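Accueil | Formations | Supports de cours | Bibliothèque | Contact

Catégorie : Robotique de manipulation – Bonnes pratiques

Support de cours, séance de septembre
Bien préparer une cellule de manipulation simulée : règles de disposition, de nommage et de sécurité

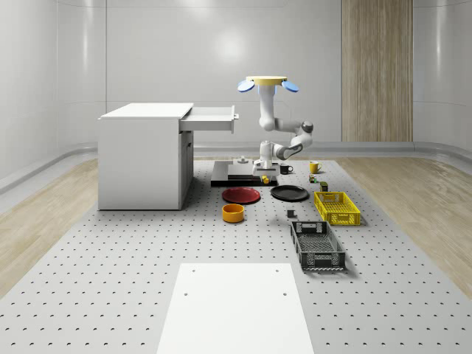

Nous avons donc terminé la séance précédente sur une question qui m'a beaucoup plu, et à laquelle j'ai promis de répondre par écrit : à quoi bon s'imposer des règles de sécurité dans une simulation, puisqu'un bras virtuel ne peut blesser personne ? La question est bonne, elle revient chaque année, et je vais prendre le temps d'y répondre (ceux qui me connaissent savent que je prends toujours le temps).

La réponse courte tient en une phrase : les habitudes prises dans le simulateur vous suivent dans l'atelier. Un étudiant qui a passé tout un semestre à envoyer son bras à pleine vitesse à travers un plan de travail encombré fera la même chose le premier jour devant la machine réelle, et il le fera de bonne foi. La réponse longue occupe le reste de ce polycopié.

1. De quels textes parle-t-on ?

Pour les robots industriels, la référence que vous rencontrerez partout est la norme ISO 10218, en deux parties : la première s'adresse surtout au fabricant du robot, la seconde à celui qui l'intègre dans une cellule. Pour le travail partagé avec une personne, on cite aussi la spécification technique ISO/TS 15066. Enfin, pour la démarche générale d'appréciation du risque, c'est l'ISO 12100 qu'il faut avoir lue, ou au moins parcourue avec un crayon à la main.

Je ne vous demande pas de les apprendre par cœur ! Je vous demande de savoir lequel ouvrir quand une question se pose, et de vérifier que vous avez bien l'édition en vigueur, ce que l'on oublie très facilement quand un vieux fichier traîne sur le serveur. La bibliothèque de l'école donne accès aux textes en consultation ; passez par elle et évitez les résumés trouvés en ligne, qui mélangent volontiers les éditions.

Ce que nous appelons dans ce cours « les règles Gedport » n'a évidemment pas la même valeur. C'est notre règlement de travail, du nom du projet d'enseignement pour lequel il a été écrit, et il s'applique à tous les exercices faits sous Sorari, le simulateur que vous utilisez en travaux pratiques. Il reprend l'esprit des normes, il y ajoute des conventions de fichiers, et il se discute.

2. Avant de poser le moindre objet

Commencez par le repère. L'origine de la scène se place sur le plateau perforé, à un trou de la grille que vous notez dans la fiche, et tous les objets sont positionnés par rapport à elle. Cela paraît scolaire, je le sais bien, mais j'ai corrigé assez de projets où chaque membre du groupe avait choisi sa propre origine pour ne plus transiger là-dessus.

Les unités sont le millimètre et le degré dans les fiches, le mètre et le radian dans les scripts. Oui, c'est une source d'erreurs. La conversion se fait à un seul endroit, dans le fichier de configuration, et nulle part ailleurs.

Vient ensuite le montage du bras. Un bras suspendu, comme celui de notre cellule, ne se raisonne pas comme un bras posé sur un socle. Le volume balayé se trouve au-dessus des objets, le coude peut descendre plus bas qu'on ne l'imagine, et la pince arrive souvent au bon endroit pendant que le reste du bras passe, lui, au mauvais. Vérifiez donc la trajectoire de chaque articulation, coude compris. La pose de la pince ne suffit pas à valider un mouvement.

3. Disposer les objets

Les objets de l'exercice sont volontairement ordinaires : deux tasses, deux assiettes, un bol, des caisses ajourées, quelques petites pièces. On a tendance à les prendre à la légère. Or chacun pose un problème différent, et c'est ce qui fait leur intérêt.

Une tasse a une anse, et cette anse a une direction. Dans la fiche, vous indiquez toujours de quel côté elle est tournée ; dans la scène ci-dessus, les anses de la tasse noire et de la tasse jaune regardent toutes deux vers la droite, et l'on écrit « anse à droite » pour chacune, même si cela semble évident. Une assiette posée à plat offre très peu de prise par le dessus. Un bol se saisit par le bord, à condition d'avoir prévu la place d'un doigt à l'intérieur. Quant aux caisses, leurs parois à jour compliquent la détection des contacts : selon le modèle de collision retenu, un doigt de pince peut traverser une ouverture sans que le simulateur y trouve à redire.

Quelques règles, à appliquer sans attendre qu'on vous les rappelle :

- Pas d'objet à cheval sur le bord du plateau, sauf si l'énoncé le prévoit.
- Entre deux objets à saisir, laissez la largeur de la pince ouverte, plus une marge que vous justifiez dans la fiche.
- Un tiroir ouvert est un obstacle. Il figure dans la liste des obstacles avec sa position d'ouverture, exactement comme une caisse ou un bol. Le meuble blanc placé à gauche du plateau a son tiroir tiré vers le centre de la pièce : déclarez-le !
- Les petits objets se vérifient de près. Ils se cachent volontiers derrière les grands, et une vue d'ensemble ne permet pas d'en garantir l'inventaire.
- La couleur n'est pas un identifiant. Il y a du jaune sur une tasse, sur une caisse et sur une petite pièce près de la pince ; la consigne « prendre l'objet jaune » est irrecevable.

Ce dernier point mérite qu'on s'y arrête un instant, car il dépasse largement la simulation. Une consigne ambiguë donnée à un opérateur fatigué, en fin de poste, produit les mêmes effets qu'une consigne ambiguë donnée à un programme. Nommez les choses complètement, avec leur type, leur couleur et leur place.

4. Vitesses, arrêts et approche

Pour tous les exercices du premier niveau, la vitesse maximale au point d'outil est fixée à 500 mm/s en déplacement libre. C'est notre limite pédagogique, et je vous prie de ne pas aller la citer ailleurs comme une valeur normative : dans une cellule réelle, les vitesses admissibles découlent de l'appréciation du risque et du mode de fonctionnement, et il n'existe pas de chiffre magique qui dispense de la faire.

L'approche finale se fait à la verticale chaque fois que l'objet le permet, à vitesse réduite, avec un point de passage déclaré au-dessus de la prise. Le retrait suit le même chemin en sens inverse. Beaucoup de groupes soignent l'approche et bâclent le retrait, et c'est alors le bol d'à côté qui en fait les frais.

Prévoyez aussi un arrêt. Chaque script doit pouvoir être interrompu à tout moment et laisser le bras dans un état connu, pince comprise : que devient l'objet tenu si l'on coupe le mouvement ? Écrivez la réponse avant de lancer l'essai. Le module Zerkisik, que vous chargez en début de séance, consigne les arrêts et les collisions dans un journal ; on ne l'efface pas, on ne le « nettoie » pas avant de le rendre, et un journal qui contient des collisions bien commentées sera toujours mieux noté qu'un journal trop beau.

5. Traçabilité des essais

Chaque essai reçoit un numéro, et la graine aléatoire est inscrite dans la fiche. Pour l'exercice de référence, tout le monde utilise la graine 3487, afin que nous puissions comparer les résultats entre groupes ; pour l'exercice libre, choisissez la vôtre et notez-la. Sans la graine, un essai ne se rejoue pas à l'identique, et une discussion sur un échec que l'on ne peut pas reproduire tourne vite à l'échange d'impressions.

La fiche d'essai contient au minimum : la version de la scène, l'origine choisie, la liste des objets avec leur orientation, les obstacles déclarés, les limites de vitesse, le résultat, et une phrase de commentaire. Une vraie phrase, s'il vous plaît, avec un verbe. « RAS » n'en est pas une.

Si vous modifiez la scène en cours de route, même pour déplacer une seule assiette, vous changez de version. Je sais que c'est pénible. C'est aussi ce que l'on vous demandera en entreprise à chaque modification de cellule, avec une révision de l'analyse de risque en prime, alors autant s'y faire dans le calme de la salle de TP.

6. Ce que la simulation ne valide pas

Un essai réussi sous Sorari montre que la trajectoire est cohérente avec le modèle. Il ne dit rien du frottement réel d'une tasse, de la souplesse d'une caisse, du jeu dans un tiroir, ni surtout de la personne qui passera la tête dans la cellule pour voir ce qui coince. Le passage au bras réel suit la procédure Voß, distribuée avec le polycopié d'atelier : relecture de la fiche par un autre groupe, essai à vide en vitesse réduite, puis essai avec objets en présence de l'enseignant.

À rendre pour la prochaine séance

La fiche complète de l'exercice de référence, le journal Zerkisik non modifié et 2 pages de commentaire au maximum, déposés dans l'espace du cours avant 18 h. Relisez la section 3 avant d'envoyer, en particulier la ligne sur le tiroir. Et si une règle vous paraît absurde, écrivez-le dans le commentaire en proposant mieux : plusieurs conventions de ce document viennent de remarques d'étudiants, et je m'en réjouis chaque fois.

Ce site utilise des cookies pour mesurer l'audience de ses pages. Accepter | Refuser | Personnaliser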